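3.2 Listing data

The listings were supplied by Praltance, a letting and sales agency with branches in the coastal towns of Vinen and Arnitz. Each record holds the asking price or weekly rent, the floor area, the number of bedrooms, the date on which the property was first advertised and the date on which it was withdrawn. Addresses were removed before transfer and replaced by a street segment code. The extract was closed on March 11, 2018 and no later changes were taken into account.

The raw extract was cleaned in two passes. In the first, records with no floor area or no withdrawal date were dropped. In the second, repeat adverts for the same property were joined whenever the gap between them was shorter than 54 days. A gap of this length covers the usual pause between one holiday let and the next in both towns, and a shorter limit was found to split single lettings into two. After cleaning, 400 records remained, of which 300 were rentals. The sales records are used only in Section 5.

Holiday lets and long-term lets were kept apart by the minimum term stated in the advert. Where no term was stated, the record was treated as long-term. This rule is crude – some owners let to holidaymakers in December and to tenants for the rest of the year – but it can be applied without reading the free text of every advert, and the results below change little when the unclear records are left out.

3.3 Distance to the shore

Distance was measured along the street network from the midpoint of the segment to the nearest public access point on the beach. Straight-line distance was also computed. The two measures agree closely in Arnitz, where the streets run at right angles to the sea, and poorly in Vinen, where the railway cuts off the upper part of the town and can be crossed in only a few places. Network distance is therefore used throughout.

A second variable records whether the sea can be seen from the main living room, as stated by the agent. We did not check these statements on site. Agents have a clear interest in claiming a view, and the coefficient on this variable should be read as the effect of an advertised view.

3.4 Model

The log of weekly rent was regressed on log floor area, number of bedrooms, network distance, advertised view and a set of indicators for month of first advert. Standard errors were clustered by street segment. Segments with fewer than 9 records were merged with the adjoining segment on the landward side, so that no cluster rested on a handful of properties. All models were fitted in Org, the statistics package used in our earlier work on vacancy.

Two further versions were fitted as checks. The first replaces network distance with distance bands, which allows the effect to level off away from the shore. The second adds a term for the interaction between distance and let type. The banded version fits slightly better for holiday lets and no better for long-term lets. We report the continuous version for both, as the coefficients are easier to compare across the two towns.

Time on the market was modelled separately, with properties still advertised at the close of the extract treated as censored. The same variables were entered, together with the ratio of the asking rent to the fitted rent from the first model. A property priced above its fitted value is expected to stay on the market for longer, and the ratio gives a direct test of this within each let type.

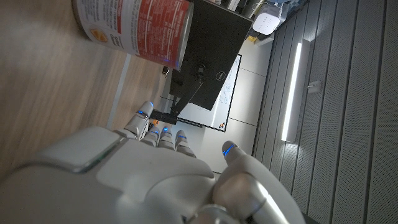
Figure 2. White robotic hand with blue lights near the fingertips.

3.5 Limits of the data

The records come from a single agency and cover only what that agency chose to advertise. Properties let privately, or passed from one tenant to the next by word of mouth, do not appear. In small coastal towns this share may be large, and it is likely to be larger for long-term lets than for holiday lets. The rents are asking rents. Where a lower figure was agreed, the record was not amended, and the fitted values will lie above the rents paid by an unknown amount.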